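To: plukeck-users
Subject: Re: [plukeck-users] two-hand cloth episodes, when to cut them?
Date: Monday, June 16, 2025

Hello all,

thank you for the question, and sorry that my answer took the whole weekend. I wanted to run the numbers again before writing.

On the list it was written:

> We record cloth handling with two hand-held grippers and train one
> policy for both arms. Our episodes are long and the policy gets
> confused in the middle, when both grippers hold the cloth and not
> much is moving. The Plukeck docs say "segment at contact change"
> but for cloth the contact is changing all the time. Did somebody
> find a cutting rule that works for fabric? Also, do you keep the
> slow parts or throw them away?
>
> We have only small cloths until now, towels and napkins.

We had the same trouble in May with the Skelham set. It has 744 episodes, all of them two-hand, recorded in ordinary bedrooms and living rooms. At first we followed the docs and segmented at each contact change. This gave us many very short pieces, and a good part of them started with the cloth half slipped from one finger. The policy learned to open the gripper far too often.

What works better for us is to cut on tension and not on contact. We do not measure the tension directly, we have no force sensor in the fingers. We use two signals that are already in the log:

1. The distance between the two gripper tips, from the tracked poses.
2. The finger opening on each side.

If both openings are stable and the distance grows and then stays flat for 14 frames, we call it "taut" and put a cut at the first flat frame. If the distance gets smaller while the openings are still stable, we call it "slack". When an opening changes, we put a cut too, but only if the change stays for 7 frames or more. Shorter changes are mostly the operator correcting the grip, and we leave them inside the segment.

About the slow parts: please keep them. We threw them away in our first version and it was a mistake. The moment when both sides hold and the sheet hangs between them looks boring in the plot, but the wrist view has a lot of information there. The policy sees how far the fabric is sagging and where the lower edge is. When we put these frames back, the success rate of the laying-down step became clearly better on the Grallitz test rooms. I do not want to give a percentage before we repeat it with a second seed.

One warning. The tip distance is only useful if both poses are in the same coordinate system. We had 226 episodes where one tracker was started again in the middle, and the distance made a jump. The rule then saw "taut" everywhere. We now check for jumps first and put these episodes aside — it is one more script, but a short one.

For the labels we still look at some wrist frames by eye. This kind of view we mark as "both hold, spread":

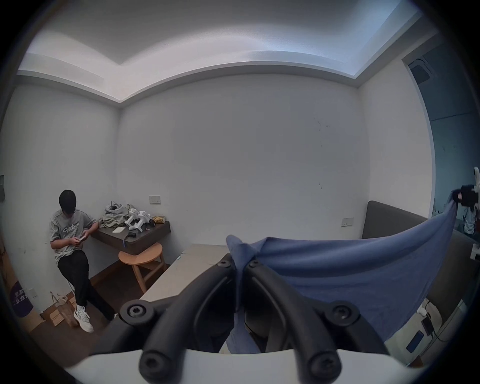 Fig. 1. Wrist view, blue cloth held between two grippers over the bed. Label: both hold, spread.

You can notice that the part near the far gripper is pulled quite flat and the panel still sags. For that reason I would not wait for a perfectly flat cloth before you cut. With large pieces it may never come, and your segments will be as long as before.

For towels and napkins I think the 14 frames are too many. Small cloths become taut quickly, so maybe try half of it and look at the result. The Espiritu branch has the thresholds in the config file, in the main branch they are still written in the code.

If you try it, I would be glad to know how the slack label behaves for you. In our data it is the weakest one, and it gets mixed up with the start of the laying-down step.

Best regards,
the maintainer of the Skelham set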